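Plolside launches a "bits and drinks" drive for new arrivals

For release: March

I'm Irina Matei and I run Plolside, the neighbourhood welcome program that gets a starter bag into the hands of people who've just moved to town. I'm really pleased to say we're doing it again this autumn, and this time drinks are going in alongside the toiletries!

The idea came out of a chat with Dwynwen Sayce at Wavby, our packing partner. She'd asked a few families what they missed in their first week, and a fair few of them said a familiar drink, or the toothpaste they'd grown up with. So we went shopping – a bit too enthusiastically, I'll admit – and laid things out on the white table to have a look.

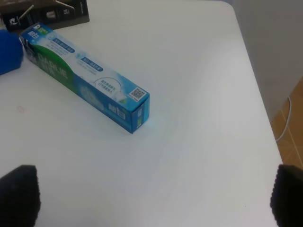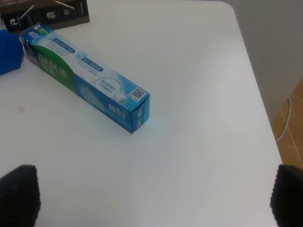

Then the drinks:

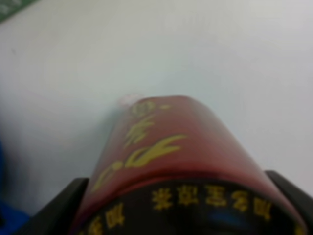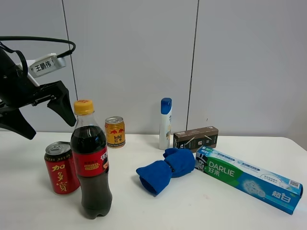

Each bag will hold 6 items and we're hoping to send out about 18 bags a week until the end of term. Borker is covering the toiletries, and the lovely people at Russo have offered us their shopfront as a drop-off point, open till 4 in the afternoon. Dwynwen reckons we'll run out of shampoo well before we run out of anything else, so if you're wondering what to bring, bring that.

Please keep everything sealed and in date. Cans are great, and so are small plastic bottles, but no glass thanks (the bags get carried up a lot of stairs). If there's a brand you think somebody far from home would love to see, pop it in, even if the label's in a language we can't read. We'll find someone who can.

Bags are packed from 4 o'clock at Wavby, and I'm happy to have reporters come along for a sticky beak. Ask for me or Dwynwen at the Plolside front counter.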